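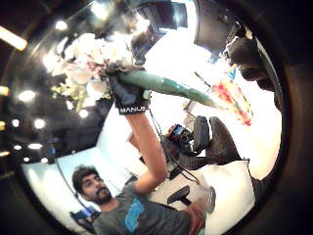

## Porkosness hand-tied bouquet, blush white

I put this one together for people who want pale flowers without going full wedding! White blooms with a soft pink tinge, little yellow-green bits tucked in, and a long green sleeve that tapers down so it's easy to grab (I carry mine one-handed).

- Item 139
- Comes wrapped, ready to give
- Order by 3 p.m. for next-day pickup at the Wragg counter

Want a card with it? Tell Sandra Heywood when you order, up to 100 characters.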